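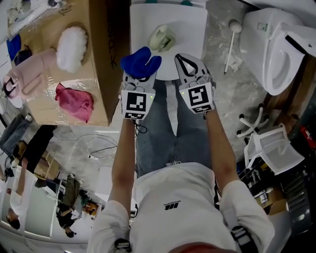

Hand-held grippers in use, the left one holding a blue cloth

Reference > Work and industry > Automation > Laltine housekeeping program

Updated March, by Chinyere Akande

We use cookies to remember your reading settings. Accept | Manage

Laltine housekeeping program

The Laltine housekeeping program is a scheme for automating tidying and light cleaning at the Brosgate serviced apartments. It is run by Laltine, the company that holds the cleaning contract for the building, using robot arms supplied by Eze. The program is known mainly for the change it made to the jobs of the cleaning staff, several of whom now spend part of each shift recording household tasks with hand-held grippers.

Background

Laltine took over the Brosgate contract with a staff of 48. Early trials used arms programmed step by step by Eze technicians. They could lift folded towels from a fixed rack but had trouble with anything crumpled, and the trials were stopped after ten weeks. Svend Kirkegaard, then operations manager, proposed that the cleaners themselves should supply the movements.

Recording work

A recorder holds one gripper in each hand and does a task at normal working speed, such as picking up a cloth, moving a slipper or clearing the top of a stool. Printed square markers on the grippers allow their position to be followed. Tasks are repeated with the objects in different places, and spoiled attempts are kept and labelled as such.

Recording sessions run for 70 minutes, with a break of at least 10 minutes before the next. The break was lengthened after Ese Omoregie, the first staff health and safety representative on the program, collected reports of sore wrists and forearms. Recorders may not do more than two sessions in a shift.

Effect on jobs

No cleaning positions were cut in the first year, although 11 vacancies were left unfilled. Roughly a quarter of the remaining staff trained as recorders. Recording is paid at a higher hourly rate than cleaning, but only for the time spent in session, and the resulting pay slips were a frequent source of complaint until the two rates were shown separately.

Bathrooms are still cleaned by hand. Evening shifts changed the most, as the arms now sort linen overnight and a cleaner checks the bins in the morning.

Disputes

Staff objected that recordings made at Brosgate could be used at other sites without further payment. Brendan Daly, who negotiated for the cleaners, sought a fee for each reuse. The agreement reached was a flat yearly allowance for every recorder, paid also to those who have gone back to full-time cleaning. Ikechukwu Anozie, a former recorder, now schedules the sessions.

See also

Allex (scheduling software)
Labour agreements in contract cleaning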